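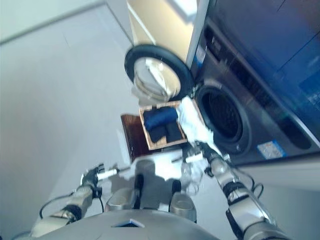 Flevonero Publishes Service Routine for Its Household Laundry Cell

GIMENT, February – Flevonero has released the full setup and service routine for the humanoid laundry cell it operates at its Giment site. The routine covers daily checks, hand inspection, cable care and the steps for bringing the robot back into use after a repair. It is available free of charge to other operators of two-armed robots.

The cell has one humanoid robot working at a front-loading washing machine, with baskets and small household items placed within reach. It has logged 2,241 hours since it was commissioned. During that time, most stoppages came from three sources: cables catching at the elbow, fasteners working loose in the hands, and the robot's stored position for the washer no longer matching where the washer stood.

The new routine starts with the floor. Technicians check the position of the washer before power-on and correct it by hand if it has moved. The arms are then brought up one at a time at low speed, and each joint is run through its range with nothing in the hands. A short handling check follows, using a basket and small light objects. Both hands have to close, hold and release on command before the cell is cleared for the day.
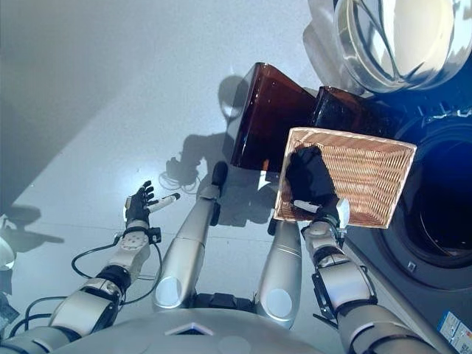 Handling check at the Giment cell. The right hand grips a wicker basket while the left holds a short white stick with a black tip.

Cable care accounts for the largest change from earlier practice. The arm cables run in loops on the outside of each limb, and the loops need enough slack for a full reach to the drum. Too much slack and they snag on the washer door or a basket handle. The routine tells technicians to move each arm to its farthest reach, look for tension at the elbow, then fold the arm in and look for loops that hang below the forearm. Ties are replaced every 600 hours whether or not they show wear.

The hands are inspected every 246 hours. Power to the arm is switched off and locked out first. Fingers and thumbs are moved by hand to feel for play, and visible fasteners are checked with a torque driver.
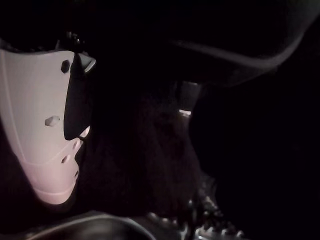
Lint is the main thing to look for at this stage. Fibers from towels and fleece collect in the openings and seams of the finger shells and can work their way toward the joints. The routine calls for a soft brush and low-pressure air. Solvents are not used on the shells. If a finger still feels stiff after cleaning, the whole hand is taken off and a spare is fitted, and the finger is dealt with at the bench.

Spare hands and finger parts for the cell are supplied by Vureck. The inspection forms were written with Sisodia, the service contractor for the site, and have been in daily use there since the fall. After any hand change, the wrist camera is recalibrated and the handling check is repeated from the beginning.
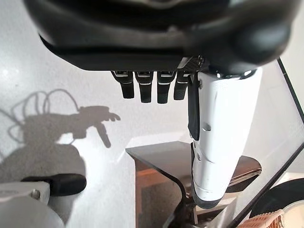 A hand with the thumb and fingers extended. Joint play is checked on each digit.

Flevonero will update the routine twice a year. Operators who use it are invited to send in their own stoppage records, which will be added to the next version without the operator's name.

The package includes the daily checklist, the hand inspection form, a cable routing guide and a blank fault log. Copies can be requested from the Flevonero service desk in Giment.

About Flevonero
Flevonero builds and operates robot cells for household and light commercial tasks. The company is based in Giment.

Media contact: Flevonero Press Office, Giment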